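The measuring mug

I have written about flour and I have written about ovens, so this one is about the big teal mug with the lines up the side.

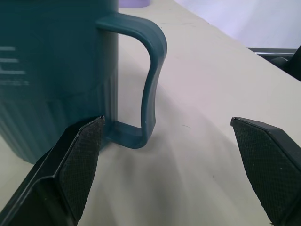 My sister-in-law asked, after reading the post on bread, why I don't just weigh the water like everybody else. A gram is a millilitre, she said, and the scales are already out. She has a point, and for bread I do now weigh it. But most of what I make in a week isn't bread. It's rice, porridge, gravy, custard from powder and squash for a lot of children, and for those I want to fill something at the tap and carry it across the room.

I bought it in Esside, in the hardware shop at the bottom of the hill, when the old glass jug went. The glass one was a Garier and had been a wedding present. I dropped it in the sink on a casserole lid. It had lasted 15 years and the red numbers had nearly all gone, so for the last few of those I was pouring by memory anyway.

What I like about the mug is the handle. It is wide and square and I can get my whole hand through it, even in an oven glove. With the Garier I could only manage two fingers, and when it was full I had to put my other hand underneath. The marks are pale on the dark teal, which is easier for me than red on clear glass. I do have to bring it over to the window in winter, as the kitchen light is behind me when I stand at the worktop.

There are things I don't like. You can't see the level through the side, so you have to look in from the top. Tomato soup leaves a ring, and bicarb gets it off if you leave it overnight. I don't put it in the microwave. The label was no help on that and I would sooner use a bowl.

I checked it against the scales when I first had it. I put 100 grams of water in at a time and looked at where it came to. It was close enough for rice. I wouldn't use it for jam setting or anything with gelatine, and for small amounts I have spoons.

Since then it has done other jobs as well. It waters the two ferns on the landing. It went to Turnine with us in July, where the cottage had a drawer with 3 tin openers and not one thing to measure with, and it did the pancake batter every morning and stood by the sink with the washing-up brush in it the rest of the day. My husband used it for shaving one morning when the hot tap packed up. I washed it twice after that.

A few people have asked for the pancake amounts. It is 300 ml of milk, two eggs and a mug of plain flour — an ordinary tea mug, not this one — with a pinch of salt. Leave it to stand while you find the pan. If it goes thick, add a splash of water.

Next time I will do the bread tins, as I said I would in the spring. I have had the two from Debnath long enough now to say which one sticks.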